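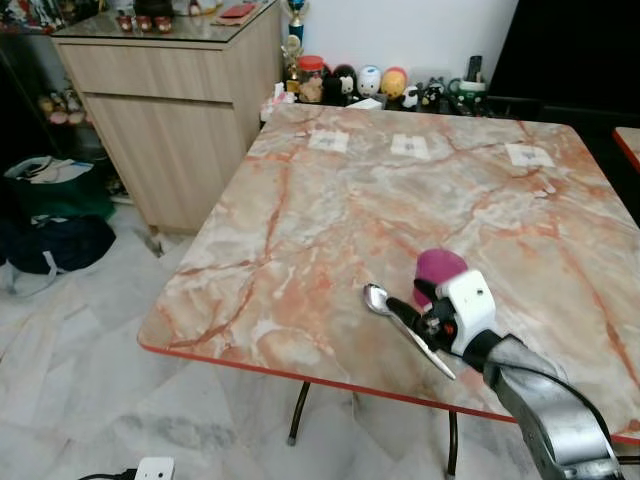
The Small Table Makes a Comeback

October | By the Rallow home desk
63 shares | 6 comments

Square tables went out of favor when kitchens opened up and everyone wanted an island. Now they are back, and many of the ones selling fastest have tops patterned like marble.

The look suits a small room. A pale cream and gray top with veins of rust and salmon gives a plain white wall some color, and a thin red edge band sharpens it up. Dark metal legs keep the whole thing from looking heavy.

Wandach, a furniture shop that has sold secondhand tables for 20 years, tells buyers to check the edge band first. Run a thumb along it. If it lifts at a corner, ask for money off or leave it.

A glossy top shows every crumb. Wipe it with a damp cloth after meals, then a dry one. Skip scouring powder, and lift a metal spoon off the surface when you are done with it.

Storage is the other question. A low shelf along the wall behind the table can take what would otherwise pile up on it: a green mug to hold odds and ends, a jar with a red lid, a trophy, a row of little egg-shaped figures. Leave the tabletop for eating.

Elteo sells a similar table in 3 sizes. The smallest goes first.

Contact us | © Rallow | Back to top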